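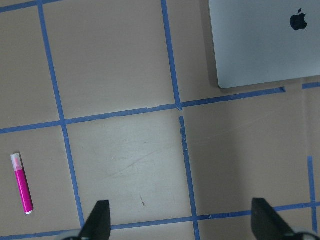 Flelelley Readers' Board > Fantasy > Currently Reading

Thread: The Salt Ledger by Bakari Mwakyusa (spoilers marked, please!)

plumandthistle wrote:
Well, I finished it last night, way past when I should have been asleep, and I have to talk to somebody because my husband has heard enough about Oltusham to last him the winter. I loved it. I loved the drowned market, I loved the grandmother and her awful goose, and I cried on the ferry chapter (if you've read it you know, and if you haven't, bring a hankie). My one worry is the middle. Did anyone else feel like we spent an awfully long time in the counting house? I went back and checked and it's nearly 500 pages all told, and I do think a few of them could have gone.

quillback wrote:
Oh, I'm going to be the grump here, sorry plum. The counting house was the best part for me! All that business with the two sets of books is where you find out who Teodra is. The ferry chapter I thought was laid on a bit thick. I've read his earlier ones and he used to trust us more.

marrowfat_reads wrote:
I'm with quillback about the counting house and with plum about the ferry, so I'll just sit on the fence and eat my toast. Did you both read it in print? I did the audio and the narrator gives the goose a sort of cough that had me laughing out loud in the grocery store.

plumandthistle wrote:
Print, from the library, and I had a long line of people behind me so I had to hurry! Now I want to hear that cough.

quillback wrote:
Ebook on my old Naltel, which lost my place all the time, so maybe that's why I didn't mind the slow parts. I read half of them twice.

SPOILER for the ending, skip down if you need to

lowtide_jo wrote:
Can we talk about the last letter? I don't believe her brother wrote it. He never once calls her "little wren" before that, and the grandmother does, all the way back in chapter 5. I think she wrote it to be kind, and Teodra knows it.

quillback wrote:
Hmm, I don't buy it. The grandmother can't write, there's a whole scene about her making her mark on the deed.

lowtide_jo wrote:
She can't write in the harbor language. She keeps the recipe book, remember?

quillback wrote:
Okay, I forgot the recipe book. I still think it's the brother, but I'll go back and look.

END SPOILER

plumandthistle wrote:
Jo, now I have to put my name back on the library list, and I was so close to starting something short for a change. Is there going to be a second one, does anybody know? It felt finished to me, but then there's that map in the back with the islands they never get to.

marrowfat_reads wrote:
My bookstore has book 2 down for January, no title yet. I'd take that with a pinch of salt (ha) until there's a cover. If it does come, who wants to read along together, a few chapters a week? I'll happily start the thread.

lowtide_jo wrote:
Me please!

quillback wrote:
Fine, yes, put me down, as long as there's more bookkeeping.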